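Raimo Ahonen
26 May 2024

Thread on gift boxes, which is most of what I have been thinking about this month. Long one. Mute me if you don't care about ribbon.

2/ Background for new followers: Gornby is small. We pack gift sets for other people's shops. The current order is 113 sets for a shop in Zarcombe, due in June.

3/ Each set is a navy box with a lid, a black ribbon, and a smaller gold box that goes inside. The shop picked the colors. I would have gone lighter on the outer box. Navy shows every fingerprint and every bit of lint.

4/ We tried two suppliers for the outer box. The Nowicki one came with a hinged lid and a stiff wall. The other one was cheaper and the corners opened up after we closed it a few times. We went with Nowicki.

5/ Downside of the stiff wall: the box is heavier than I quoted for. Shipping went up and I ate the difference. My fault for quoting from a catalog page before I had a box in my hands.

6/ The gold box is the opposite problem. It's thin and it dents if you look at it. If you squeeze it from the sides while you close the flap you get a crease across the shiny part, and that one goes in the reject pile.

7/ What works for the gold ones: fold the flap first with the box flat on a soft surface, then press along the edge with the side of your thumb. Don't use a bone folder on foil. It leaves a line you can see from across the room.

8/ Ribbon. I ordered 221 yards of black and it is going faster than I planned. A flat bow takes more than you'd guess once you count the tails. Cut a test length, tie it, trim it, measure what's left over, and then cut the rest to match.

9/ Tie the bow on top of the lid and slide it where you want it before you pull it tight. Once it's tight, the ribbon drags on the lid and you get a scuff. Ask me how many lids.

10/ Someone asked about tissue. White, one sheet, crumpled loosely. Folded tissue looks nicer for the first ten seconds and then the gold box slides around on it. Crumpled tissue grips.

11/ Surfaces. We used to pack on a bare bench and things got scratched. Now there's always a cloth down. The one we have at the moment is a big Van Gogh-style print, very loud, lots of orange and blue. Reece Ellwood found it and I said no, and then it stayed.

12/ I have come around on it. A navy box on a gray bench disappears by late afternoon when my eyes are tired. On the print you don't lose the box. You can lose a gold one if you set it down on the yellow parts.

13/ The cloth does wrinkle. Any fold under a box makes it sit crooked, and then the ribbon ends up crooked too. Smooth it out before you start and again after lunch. I have tried clips and I don't like them.

14/ A question from yesterday: do we close the boxes before or after checking? After. Every lid stays up until somebody else has looked inside. It's slower. We sent out 2 empty ones last year and I still hear about it.

15/ Labels are the part I like least. We used Jikonex sheets this time and they feed fine. The adhesive holds on the card but won't stay put on the ribbon side, so the label goes on the bottom.

16/ Where we are: 80 done as of this morning, boxed and stacked on the shelf by the door. The rest are waiting on ribbon. The new roll is supposed to arrive this week.

17/ If you want to try this at home for a wedding or whatever, buy a few spare boxes. More than you think for the foil ones. And buy all the ribbon at once, because the black on a second roll may not be the same black.

18/ Some from the table.

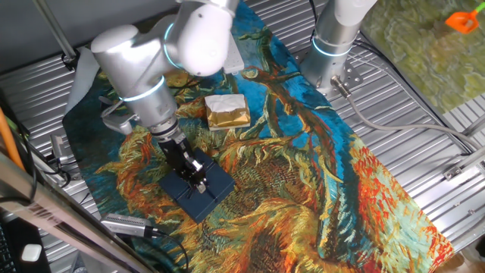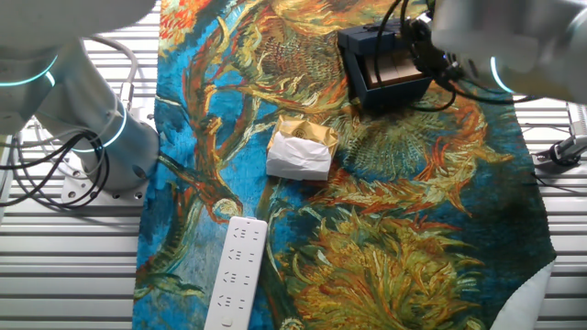
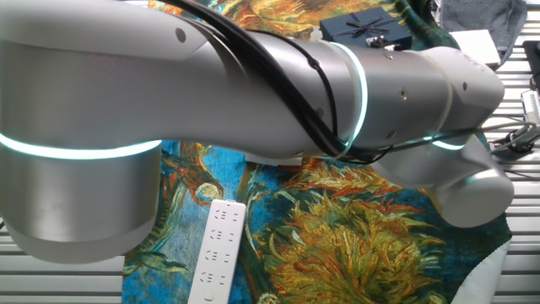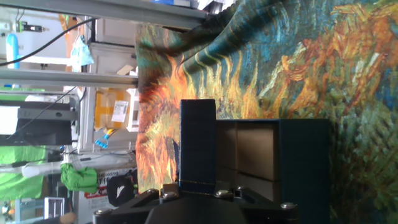
The loud print is in all four. Second one has the navy box with its lid up, third one has a box with the ribbon tied.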